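Home » Features » The long wait for a table in Wurnia

The long wait for a table in Wurnia

By Aniela Pawlak

Algirdas Dzene takes orders in March and closes the book when he reaches six. He has been building tables in Wurnia for more than 400 months' rent, as he puts it, and still planes each top by hand. Oak costs him more every year – ash a little less – and a large top needs three coats of oil.

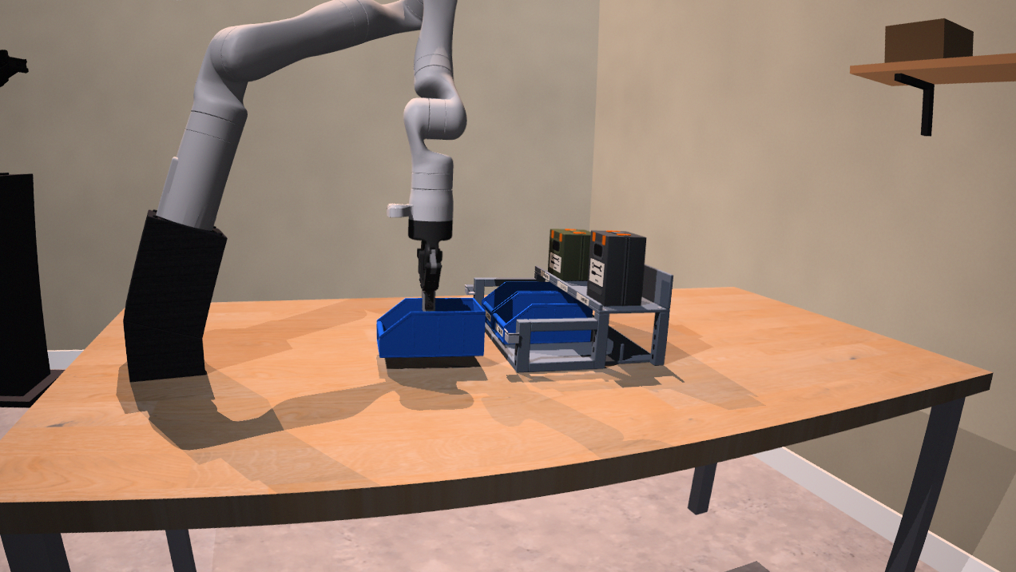
A blue bin on a wooden tabletop with a curved front edge.

Dzene's next free place is in the spring.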